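Minutes, Penry Room users' meeting, 2025-04-15

Hi all, I got handed the pen again, so these are the minutes in my own words. Shout if I've mangled anything you said. We started a few minutes late while people hunted for chairs, and there were 5 of us by the time the door closed.

Last meeting's minutes
Agreed as written, except that the shelf we complained about is the one by the window, so I've fixed that. The new shelf brackets still haven't come.

Money
We have $193 in the supplies envelope. I'd been guessing a lot less, so that was a nice surprise! The Paradard order for paper towels and trash bags comes to $54 and everybody was fine with that going ahead. I'll send it in tonight.

The cupboard
Long talk, sorry, I'm only giving you the short version. It's too full and half of it is old stock. Anything with no label goes in the box by the sink, and if it's still in there at the next meeting it gets thrown out. The Otirel labels peel off as soon as your hands are damp (two people said this at the same time), so we're going back to masking tape and a marker. The lids tub also needs a sort. I said I'd do it, and I'm already regretting that.

Carpet
The gray carpet by the sink has a stain that won't shift. I asked about an Ivadix cleaner hire and we'd rather try a brush and soapy water first. Two people offered. If it's still bad in August we'll talk about the hire again.

Tables and bottles
This was my item, so I got a bit carried away. I love those pale wood tabletops and I'd like them to stay nice. We agreed to wipe them down at the end of every session, with the grain, using a cloth that's been wrung out properly. No scrub pads please! 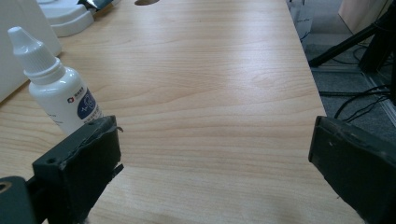 Then we got on to the dropper bottles. Plain white ones all look alike once they're out of the cupboard, and I'm as guilty as anyone of picking one up and having no idea what I've got. So from now on the name of the contents goes on the side of the bottle, never on the cap, because caps get swapped. Caps screwed down before you walk away, and bottles back on the middle shelf, standing up. Somebody asked for a tray so they don't wander all over the table, and we liked that. We have 2 old trays under the sink that might do once they've had a wash.

Anything else
The tap drips. I'll report it again.
Could whoever has the good scissors bring them back?

To do
Me: Paradard order, lids tub, tap
Carpet pair: brush and soapy water
Everyone: label your bottles before the next meeting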